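作業ノート 2022-01-24

棚卸しと、配線材の端末処理の見直し。Tirnmont側の工房から戻ってきた端材が箱のまま溜まっていたので、午前中はその仕分けから始めた。電線は太さ別に分け直し、短すぎるものは廃棄箱へ。前回決めた「手のひらより短いものは残さない」をそのまま適用した。迷ったのは撚り線の中途半端な長さで、結局Nseir用の試験治具に回すことにした。

仕分けの途中で、ラベルの字が薄れて読めないリールが見つかった。感熱紙のラベルを窓側の棚に置いていたせいだと思う。油性ペンで書き直したが、太さが確定できないものはノギスで被覆を剥いて測るしかない。リールのラベルは今後、感熱紙を使わず手書きにする。棚の位置も窓から離した。

圧着の件。先週からBroltero用のハーネスで引張試験の値がばらついている。今日は同じ端子、同じ電線で5本ずつ、工具だけ変えて比べた。古い方の工具は、握り切る手前でラチェットが外れることがある。外れたときの圧着部は見た目では分かりにくく、横から見るとバレルの立ち上がりがわずかに高い。新しい方は問題なし。古い工具は赤テープを巻いて引き出しの奥に入れた。修理に出すかどうかは未定。見積もりが新品とあまり変わらないなら捨てる。

ストリップの長さも合わせて見直した。手順書には数字が書いてあるが、図がどこからどこまでを指しているのか曖昧で、人によって芯線の出方が違う。端子のインシュレーションバレルの手前で被覆が止まるのが正しい。手順書の図は描き直す。古い版を見て作業している人がいたら声をかけてほしい。

はんだ付けの方は特に進展なし。こて先を交換したが、交換直後の慣らしを省いたら濡れが悪かった。最初の数分は急がないこと。フラックスの残りが少ないので発注リストに追加。イソプロピルアルコールも一緒に頼む。

熱収縮チューブの在庫を確認。透明の細いものが足りない。黒は100本入りの袋が未開封で残っている。長さを揃えて切る作業が地味に時間を食うので、木片に溝を切って簡単な定規を作った。切り口が斜めになりにくい。溝の深さは18ミリ用と長い方用の二種類。長い方はまだ使っていないので、寸法は変えるかもしれない。 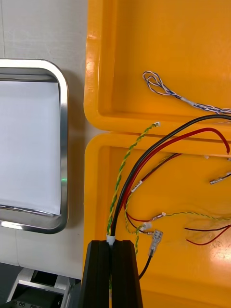

午後はSelmontの筐体に入れる束の取り回しを考えた。今の案だと蓋のヒンジ側を通すことになり、開閉のたびに同じ場所が曲がる。曲げ半径は足りているが、繰り返しが心配なので、ヒンジの手前で一度固定して余長を持たせたい。結束バンドで強く締めると被覆に跡が残るから、固定は布テープかスパイラルチューブにする。スパイラルは後から線を足せるのが楽。ただし角に当たる部分は端がめくれてくるので、そこだけ布テープを重ねる。

開閉試験は手で600回超までやって、導通に変化なし。被覆の表面に軽い擦れがあったが、芯線までは遠い。擦れた場所は筐体のプレス面のバリに当たっていたところで、線よりもバリの方を先に直すべき。やすりで落としてから、もう一度同じ回数をやる予定。

色の割り当てについて。電源の赤と黒は固定でよいが、信号線の色が図面ごとに違っているのをいい加減に統一したい。Brolteroの図面では緑が接地、Selmontの図面では緑が信号になっている。接続を間違えかけたのはこれが原因。対応表を作って作業台の前に貼っておく。図面の改訂は3月の版に間に合わせるつもりで、それまでは対応表の方を正とする。

コネクタの抜き差しで、ハウジングを持たずに線を引っ張る癖が自分にもある。今日も一度やって、端子が半分抜けた。差し戻したらロックがかかったが、念のためその一本は作り直した。抜き用の工具を作業台に常備すること。

残り
・バリ取り後の開閉試験
・手順書のストリップ長の図
・色の対応表
・フラックス、イソプロピルアルコール、透明の熱収縮チューブを発注
・古い圧着工具の見積もり依頼

Nseirの治具は手を付けられず。端材は青い蓋の箱に入れて棚の下段に置いてある。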